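I went to the open day at Melov expecting to be bored, and I stayed two hours. Lilla Virág ran the cloth demo, and I loved it (I'm the person who still balls up fitted sheets!). The arms were slow, a bit clumsy, and I couldn't stop watching.

My gripe is with how these days are usually sold. You get a slick video, a big number, 200 of this or 1,000 of that, and a free pen.

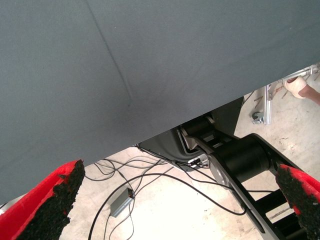 Give me the cables on the floor and a person's hand close by any day. I asked Lilla what happens when it drops something, and she said, "We pick it up and go again." I trusted her more after that than I've trusted any brochure.

So if Jeludari or anyone else is planning an open day, please let us see the slow parts. I'd happily stand there another 30 minutes, and I'd bring my sister.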